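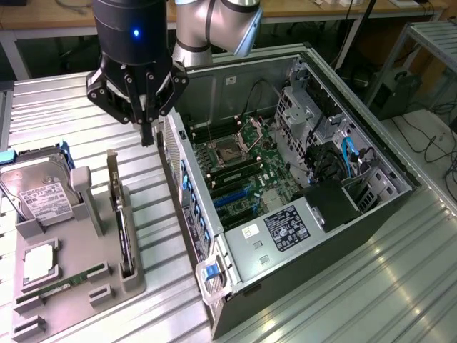

Slide 6: Gripper over the open tower, CPU in the parts tray

Start with the setup. One arm, one parallel gripper, one fixed camera. Parts sit in the tray, the tower lies on its side, socket lever up.

We collected 1389 demonstrations at the Plestmont lab. Each trial gets 60 seconds.

Main result: splitting the policy into 2 stages, reach and then insert, helped most on the memory module. The CPU is still the hardest part.

Pause for questions, then go to the Zisstead comparison.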